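Textile Finishing, Unit 8: Crease Recovery and Fold Marks
Instructor: Annick Simard

8.1 Terms

A crease is a bend in the cloth that remains after the load is removed. Crease recovery is the angle to which a folded specimen reopens in a set time. A fold mark is a crease left by storage, usually long, straight and parallel to one edge.

8.2 Causes

Cellulose fibers crease easily. Under bending, hydrogen bonds between chains break and form again in the new position. Moisture speeds this up. Polyester holds a crease mainly when it is folded warm and cooled under pressure.

Fold marks are easiest to find on plain-colored cloth spread flat. Low side lighting helps.
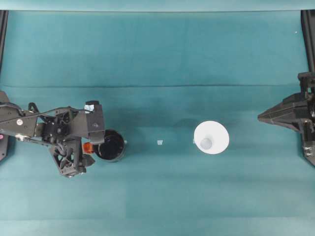
8.3 Test procedure

Cut 12 specimens, half along the warp and half along the weft. Condition them overnight. Fold each one end to end, load it, remove the load, and read the angle after the recovery period. Report warp and weft means separately. Discard any specimen touched by hand near the fold line.

8.4 Reading

Caron, course reader, chapter 2. Bring the completed data sheet to the April lab.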